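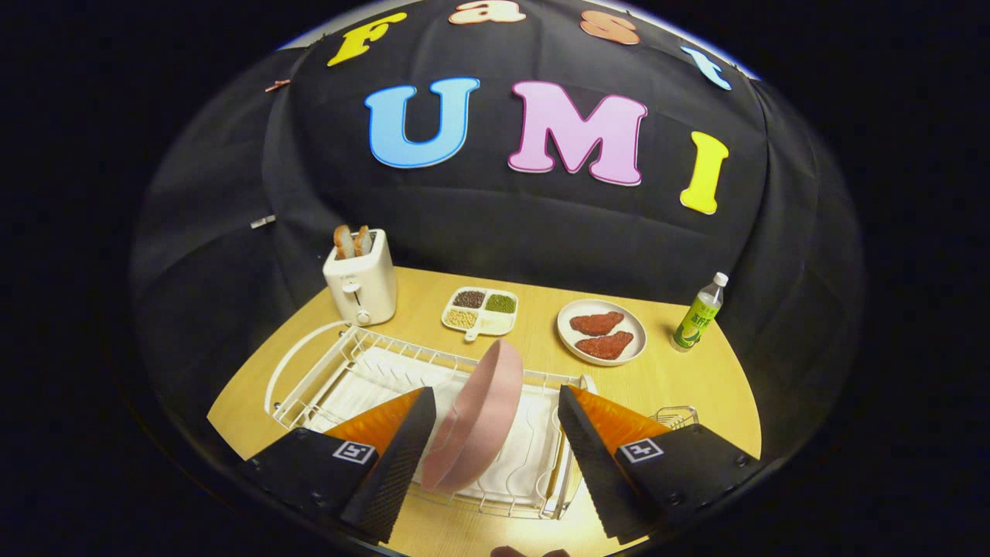
Danjuma Bashir
Ticket opened in October, residence permit renewals, status: resolved

Hi all, me again. I'm putting the whole saga in one place so whoever picks this up next doesn't have to ring me and ask for it from the beginning.

I help people renew their residence permits from our advice office, and we do it through Donitz, the case system. Last month I sent off a renewal for a client. Twenty minutes later the portal came back with "applicant matched to existing removal record". My client has never been asked to leave anywhere! He's lived here for years, he pays his council tax, he was only there because his card was running out.

First thing I tried was the obvious one, checking the spelling. Name fine, date of birth fine, passport number fine (I read it out loud twice, much to the delight of the waiting room). Sent it again and got the same message, only this time with error 411 next to it.

Second thing, I rang the Uloder helpdesk. 34 minutes on hold, then a very nice man who told me 411 means "possible duplicate person" and that I should clear my browser. I cleared my browser. No change, and I lost all my saved logins as well.

10.15 the next morning - Obsa Feyisa from second line picked up the ticket and asked for the reference at the bottom of the match notice. I hadn't even noticed there was one. You have to scroll right down past the privacy bit, it's in grey.

11.40 - Obsa came back. The removal record belongs to another man with the same surname and the same year of birth. Different first name, different day and month, different country! The matching had been loosened when the old Negash files were brought over, and anything with a blank day and month was being treated as a match on year alone. 2,002 of the old files have that blank.

My client got a letter in the meantime asking him to come in and "explain his status", so you can imagine the phone call I had that evening. Obsa put a hold on the letter and wrote a note on the case that the match was wrong. I asked for that note in writing and I'd say anyone else should too.

14.05 - match removed by hand, renewal sent again, accepted. Confirmation saved in the client's folder.

Still open, and moved to a separate ticket with Drirer: the rule itself. Until it's changed, please don't press "accept match" to get past the screen - it joins the two people's files together, and Obsa says it can take up to 60 days to pull them apart again. Send it to second line with the grey reference number and ask for a manual check.

Thanks Obsa, you've been brilliant. Happy for this one to be closed.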